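The Backup Goalie

Tshepo Maluleke had dressed for 545 games as the backup goaltender of the Flanden Stitetti and played in two of them. The first lasted eleven minutes, until the starter's stomach settled. The second was tonight, and it was already going poorly.

"You're square to the shooter," said Lüthi, the goalie coach, leaning over the boards during a timeout. "That's good. Now try being square to him before he shoots."

Lüthi had played one season in a better league and spoke of it the way other men speak of the war. He wore the same brown overcoat every night and had never been seen to eat.

The score was 3-3. The visitors were Skistuvov, who had come across the mountains by bus and looked as if they had pushed it. Their center had a beard you could lose a puck in. Twice he had skated through the crease and said something to Tshepo in a language Tshepo didn't know, in a tone he did.

There were 1,144 people in the rink according to the scoreboard, which counted season tickets whether or not anybody was sitting in them. Tshepo had spent so many winters looking at the crowd that he could pick out the regulars by their hats. He knew who left early. He knew which couple had split up in January and now sat at opposite blue lines, each waiting for the other to give up hockey.

He also knew the concession stand better than any professional athlete should. From the end of the bench he had a clear view of the counter, and over the years he had formed opinions on its line management.
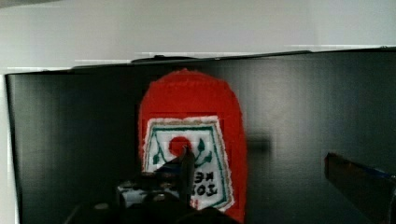

The ketchup, in fabric.

"Are you looking at the snack bar?" said Lüthi.

"No."

"You're looking at the snack bar."

The referee blew his whistle and Tshepo went back to his net, where he tapped both posts with his stick. He had seen the starter do it 545 times and assumed it helped.

With under a minute left, the bearded center came in alone. Tshepo had imagined this a great deal. In his imagination he was taller, and there was music. He came out to cut down the angle, remembered he was supposed to back up, did both, and sat down.

The puck hit him in the mask.

It rang like a dropped pot. The center went over the top of him, beard and all, and said the thing again, more slowly this time. Then the horn went, and the whole bench was on the ice pounding Tshepo on the head, which was the part of him that least wanted it.

"It's a tie," he said, from underneath. "We still have overtime."

"Let them have it," said Lüthi, who had come out in his street shoes and was holding on to the crossbar. "How did you know he'd go high?"

Tshepo thought about it. He could see the counter from where he was sitting. The line had gotten long and they still had only one register open.

"Experience," he said.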